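Sunday, handover kit review

Second session with the Sondard handover kit and I am already fonder of it than I planned to be. Setup from the quick sheet took 52 minutes, most of that spent finding the right firmware page. The Louro plugin loaded on the first try, which has never happened to me with anything that has a plugin.

What I want to know before the trial runs out: can it take a card from a person and give one back without bending it, and does it feel natural to the person on the other end? Cards are a mean test. They're thin and slick and they curl if you look at them wrong. The foam blocks that ship with the kit are much too kind!

Default grip force is set for the blocks, so I dropped it two steps and switched on what Sondard calls soft release. The arm waits for a small tug and then lets go. You feel it give just as you pull - lovely, like taking something from a polite person. At the default setting you have to yank.
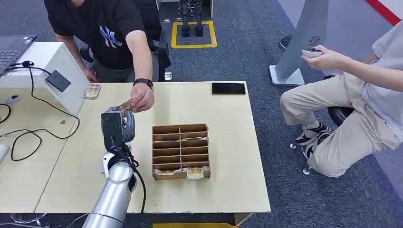 The release threshold is worth some fiddling. At 5 it holds on a bit too long for my taste, at 2 it lets go if you so much as brush the card. Settled on 3 for now. Would like other hands on this, because I suspect I pull harder than most people do.

Also tried the Mituron fingertips from the drawer. They fit the mount (yay) but the pads are stiffer and left a faint line on one of the older cards. Back in the drawer for now.

Gripes, to be fair to everyone else's kits:
- Error 823 shows up in the log with no entry in the manual. Restarting the plugin clears it. Wrote to support.
- Release settings don't survive a power cycle unless you save the profile by hand.
- The manual's grip table is in two different units, on the same page.

None of that spoils it for me. If Clomwood can match the price on the full license I'd like us to keep it.

Still to do: glossy sleeves, left-handed takers, and a long run with the profile saved properly this time.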